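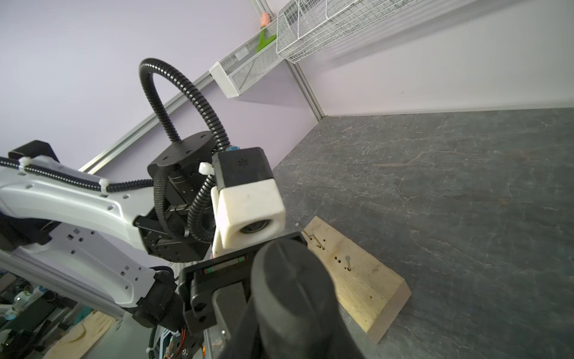
How do you keep pegs, pins and other small bits from rolling off the bench? Stand them up in a drilled board. Scrap of wood, rows of holes, done.

More on that, plus the rest of the list from last month's swap.

Drilled boards. Any light softwood offcut. Mark the rows with a pencil first, punch each spot with a nail so the bit doesn't wander. Clamp it. Drill slow. Hole a hair wider than the pin or you'll be pulling them out with pliers. Don't go all the way thru unless you want the bottoms poking out. Masking tape on the bit for depth, works fine.

Sand the holes? Nah. Twist the bit in backwards by hand, knocks the fuzz off.

Henrik Frerichs wrote in to say leave a blank row down the middle so fingers fit. Good one. Did mine over.

Wire baskets. High on the wall, screwed into studs. Light stuff only: rags, gloves, empty bags. I had one full of hinges come down on me. White mesh shows the dust, wipe with a damp cloth and dry it after or the welds rust.

Dark tops. Marble look hides stains but silver screws vanish in the veining. Lay down a sheet of white paper before you take anything apart. Tape the corners.

Zip ties. Snug, not tight. Snip flush with nail clippers, the cut ends scratch like crazy. Got 30 in a jam jar by the door, always run out anyway.

Loose cords. Leave a bit of slack where anything bends. Tie on either side of the bend, never on it.

Lotte Geerts in Nastbridge asks what to use on a board that's gone gray. Fine sandpaper, then wipe, then mineral oil. Two coats, overnight between. Keep the oil out of teh holes or the pins get sticky.

Labels. Pencil the size next to each row. Marker bleeds into softwood, looks awful by spring.

Sweep last. Top shelf, then bench, then floor. Magnet in a sandwich bag picks up the dropped pins if they're steel, turn the bag inside out over the jar.

Next time: stuck drawers. Send yours in before the end of November.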